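Rapport de projet – Peut-on prédire le meilleur buteur d'un tournoi ?

Projet de deuxième année, réalisé en binôme avec Rania Berrada

Pourquoi ce sujet

Je vais être franc, au départ je voulais juste gagner le concours de pronostics de ma résidence. Rania, elle, voulait un vrai sujet de statistiques, avec un modèle et une marge d'erreur. On s'est retrouvés au milieu : prendre les tirs d'un championnat amateur, calculer pour chacun une probabilité de but, et voir si ça permet de deviner qui finira en tête du classement des buteurs.

Le tournoi choisi, c'est la coupe d'été de Varkow, qui se joue en août. Huit équipes, deux poules, des terrains pas toujours très plats et une ambiance géniale (les merguez à la mi-temps, je recommande). Notre encadrant, Marcelino Ortuño, nous a prévenus dès le premier rendez-vous que l'échantillon serait petit. Il avait raison, on y reviendra.

Les données

On a récupéré les feuilles de match des éditions précédentes et on a complété avec les vidéos mises en ligne par les clubs. En tout, 933 tirs saisis à la main ! Pour chaque tir on note la distance, l'angle, le pied ou la tête, et si un défenseur se trouve entre le ballon et le but. Les penalties sont rangés à part, sinon le tireur attitré de Hivard écrase tout le monde.

La saisie, c'est long. Rania faisait la première mi-temps, moi la seconde, et on échangeait ensuite pour vérifier. Quand on n'était pas d'accord sur la distance, on prenait la moyenne des deux. Le pire, ce sont les corners filmés de l'autre bout du terrain, où il faut repasser la même action en boucle pour savoir qui a touché le ballon en dernier. 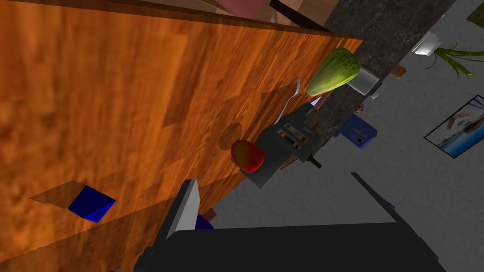
Pomme rouge et cube bleu sur une table en bois, avec un grille-pain derrière la pomme (image de synthèse).

Le modèle

On a utilisé une régression logistique toute simple. J'avais envie d'essayer quelque chose de plus costaud, mais avec aussi peu de buts on aurait surtout appris par cœur le gardien de Tornlow. Le modèle donne pour chaque tir un nombre entre zéro et un, et on additionne le tout par joueur pour obtenir ses buts attendus.

Ensuite on simule la suite du tournoi. On tire au sort le résultat de chaque match restant, puis le nombre de tirs de chaque attaquant, puis les buts, et on recommence 100 fois. Marcelino Ortuño aurait voulu beaucoup plus de répétitions, et il a sûrement raison, mais mon ordinateur portable chauffait déjà pas mal et notre code était plein de boucles imbriquées.

Un point nous a bloqués longtemps : que faire d'un joueur dont l'équipe est éliminée ? Il garde ses buts mais ne tire plus. Au début on l'avait oublié, et notre favori continuait tranquillement à marquer en demi-finale depuis son canapé... 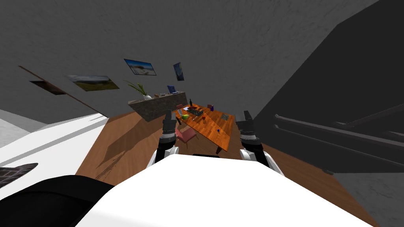
Résultats

Après la phase de poules, l'avant-centre de Hivard, El Khatib, menait avec 5 buts. Notre modèle ne lui en attendait pas tant, il avait mis deux frappes de très loin que personne n'aurait pariées. Malgré ça, il terminait seul en tête dans 27 simulations, devant tous les autres. Le deuxième, un ailier de Tornlow, tirait plus souvent et de plus près, mais il avait un tableau plus difficile.

Dans la vraie vie, Hivard est sorti dès le match suivant et l'ailier est passé devant en finale, sur une reprise à bout portant. Donc pronostic raté (et concours de la résidence perdu, merci de ne pas remuer le couteau). Rania fait remarquer que 27 sur 100, ça veut dire qu'on se trompe la plupart du temps même quand le modèle est bon. C'est vrai, et c'est sans doute ce que j'ai mieux compris grâce à ce projet.

Ce qu'on changerait

– noter la position du gardien, qui manque complètement dans nos données
– tenir compte du temps de jeu, un remplaçant n'a pas les mêmes occasions qu'un titulaire
– compter à part les tirs contrés
– commencer la saisie bien plus tôt !

Rania aimerait reprendre le code pour la prochaine édition, avec les passes décisives en plus. Moi je veux bien m'occuper des vidéos, à condition qu'un autre se charge des corners.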